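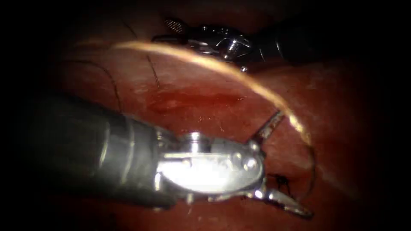
Both instruments in over the tissue, near jaws open.

Skeko two-arm suturing rig — pre-run checklist, shared bench, Zusness workshop
Rev December. Comments from last walk-through under each item.

1. E-stop, both buttons. OK
Left one sticky again. Works, but clean it before the next run. Dont just hit it harder.

2. Bench clamps and arm bases. OK
Re-torqued the rear bolts. Paint mark on each one now, so check the marks line up.

3. Instrument cables and wrists. OK w/ comment
Full sweep by hand with motors off, listen for clicking. Arm 2 counter reads 1,329 cycles. Cable set gets swapped at 1,500 whatever it feels like.

4. Jaw close force. REDO
Limit in the config was 70 percent, should be 40. Somebody's test value got saved. Set back, not re-tested yet.

5. Needle and thread. OK
Needle count in, needle count out, write both on the sheet. Keep slack thread clear of the wrists — it will wind round a pivot pin if you let it and then you're picking it out with tweezers.

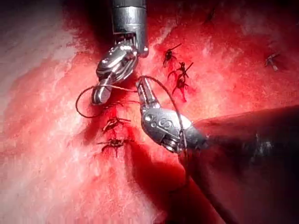
Same goes for cut ends, off the instruments before parking.

6. Driver box temp. WATCH
63 C after a long session. Fan filter from Lindqvist kit is full of sawdust, move the box away form the table saw.

7. Gloves, eye protection, wipe-down. OK
Tissue goes in the lidded bin, not the shop trash. Sharps separate.

8. Skenditz power supply, ground check. NOT DONE
Meter battery dead. No run untill this is signed.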